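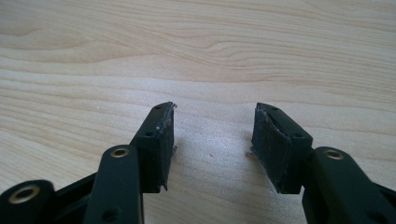
Raimo Vainio wants to know whether a change of party in the statehouse means he should sell everything in his retirement account and sit in cash until spring. It's the question that reaches us most often in an election year, in one form or another, so it goes first.

Elections and Your Savings: Your Questions

Last updated: October

Should I sell before the vote?
We can't tell you what to do with your own money, but we can tell you what we ask people to think over first. When will you need it? If the answer is next summer, for a roof or a tuition bill, then it probably shouldn't have been riding on stocks to begin with, whoever wins. If you're 20 years from retiring, one election is a pretty small piece of the road. Getting out also means picking a day to get back in, and most of us find that second choice much harder than the first.

Do campaign tax plans become law?
Sometimes, and often in a shape you'd hardly recognize. A plan has to get through both chambers, and plenty gets traded away in the process – rates, start dates, who is covered. We'd wait for a signed bill before changing your withholding or rushing a sale.

What is a forecast "upward revision"?
It means an analyst has raised an earlier guess. Say a firm expected company profits to grow 5 percent and now expects 8. That's still a guess, built on a stack of other guesses about spending, wages and interest rates, so please do read the small print underneath it (we know, it's very small).

Will my mortgage rate change?
If yours is fixed, your rate stays where it is. If it's adjustable, look in your loan papers for the next reset date and the cap. New loans tend to follow the bond market, and that can move before an election as easily as after one.

Can I talk to someone at the Darton office?
Please do! Hertta Pelkonen keeps the evening hours there, and the first 2 visits are free. Bring your latest statements, and bring your spouse too if you share the accounts – it saves a lot of explaining at home.

Comments

Marlene: I sold in a panic one year and bought back higher. It cost me $218, a cheap lesson compared with my brother's.

R. from Rerkthorpe: Could you add something about municipal bonds? Our town has a school bond on the ballot and I can't make heads or tails of it.

Dee: Thanks for the mortgage part. Found my reset date on page 8.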